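I did my first century on Monday and I still can't stop grinning. Well, it was a holiday ride, so it felt like a Sunday, but my legs knew exactly what day it was by the end!

We rolled out of Fomville at 5:40am with our lights on, me and Adesuwa Odukoya and maybe a dozen others from the club. It was cold enough that I wore my thick gloves for the first hour and then had to stuff them down my jersey, where they stayed all day like a second stomach. The first stretch follows the river and it's flat as can be. I kept telling myself to go easy. I did not go easy. Adesuwa had to yell at me twice to quit chasing the tandem.

The big climb starts right after the Stemlow bridge and gains 1,789 feet without much of a break. I'd been scared of it since April, and you know what? I loved it! I found a gear I could spin, stared at the road in front of my wheel, and ate a fig bar every time I started feeling sorry for myself. Up top there was a lady handing out pickles from a cooler, and I have never tasted anything so good in my life.
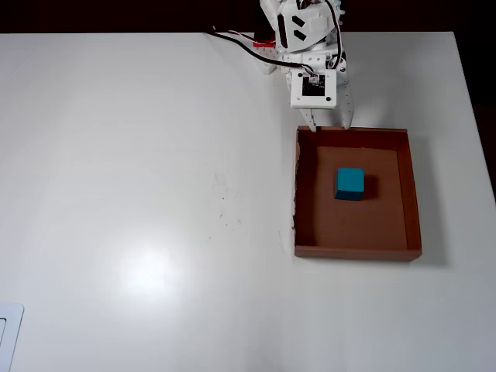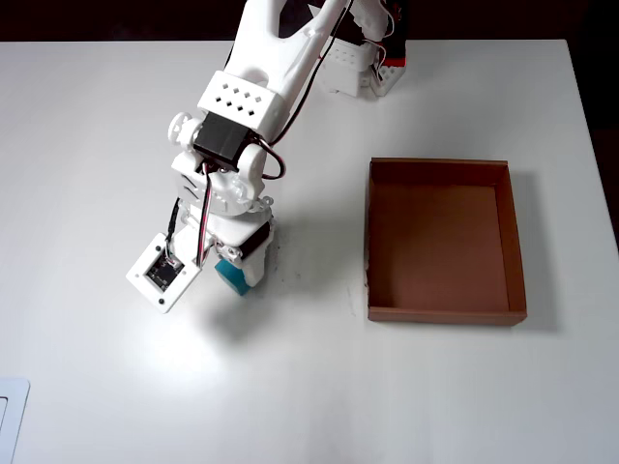
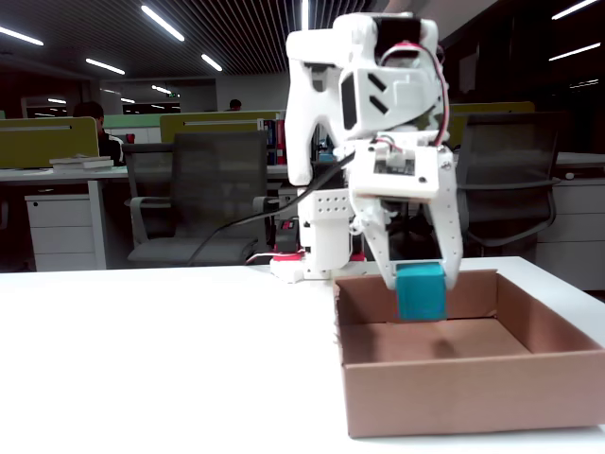
*White robot arm over a white tabletop.*

The way down was fast and kind of bumpy (they still haven't patched the bit by the gravel pit, so watch out if you ride it). Lunch was at mile 50, on the grass behind the school. I had two peanut butter sandwiches, half a banana and some of Adesuwa's potato salad, and then lay flat on my back for ten minutes with my shoes off. Bliss.

Miles 70 to 85 were the hard ones. Headwind, no shade, and a saddle I was starting to have words with. Myung-ja Koo came up behind me and let me sit on her wheel the whole way to Sima, chatting about her tomato seedlings like we were out for coffee. She's been riding these for years and I want to be her when I grow up.

We pulled back in a little after 3pm. My computer said 99.2, so yes, I did laps of the parking lot until it said 100, and yes, people clapped!

Next up is the Foltolance loop, which has even more climbing. I've already signed up. New saddle first, though, so if you have one you love, leave me a comment.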